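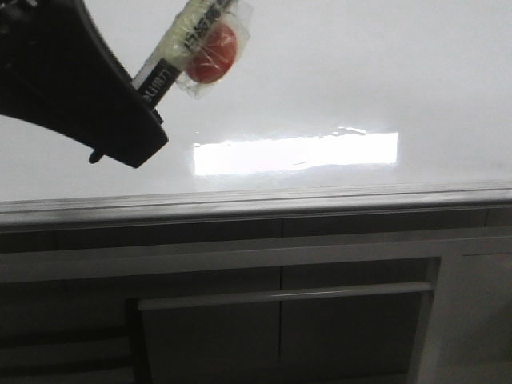
Demetrio Villalobos asked last time why we spend two weeks on jumping when the course is supposed to be about level design. Fair. Short answer, you can't place a gap until you know how far the player goes, and in Grinlow the number changed four times before release. Longer answer is tonight's notes.

WEEK 5 - Jump arcs, gaps, and unfair deaths

Reading: Cabello, "Weight and Air," first half only. Skip the math box, we do it on the board.

Jump height and jump time are two separate dials. Most first projects set gravity, then fiddle with jump speed till it feels ok. Do it the other way. Pick the height, pick the time to the top, work out gravity from those.

Terms (will come up again)
Coyote time - small window after leaving a ledge where jump still works
Buffer - jump pressed a bit early, game remembers it
Variable height - let go early, shorter jump
Apex hang - lower gravity near the top. Trokell does this a lot, maybe too much

Case 1: Grinlow
Room 30, the one with the two crumbling ledges. Built for the old jump, never rebuilt. Max jump clears the second gap by a couple of pixels. Players blame themselves, then the controller, then quit. Inmaculada Cabello's point in the reading: a gap at full jump distance is a test of the engine and not the player. Leave slack. Save the tight ones for optional stuff.

Case 2: Fenavham
Opposite problem. Very floaty, huge air control, so every pit is wide and every screen feels empty. The fix in the patch was faster falling only, rise left alone. Try both versions in the lab, they are on teh shared drive. Save file 149 drops you right at the bell tower.

Case 3: Cuesta
Momentum carries over from slopes. Great when it works. Camera doesn't look far enough ahead, so lots of landings onto spikes you never saw. Is that a jump problem or a camera problem? Come with an opinion.

For next class
- One screen, three gaps, one enemy max
- Gap widths written down as a percent of full jump
- Have somebody else play it and don't talk while they do
- Half a page on where they died and wether it felt fair

Upload closes 9 pm the night before. Lab door code is still 2878.

Midterm topics go up in November, camera stuff is included.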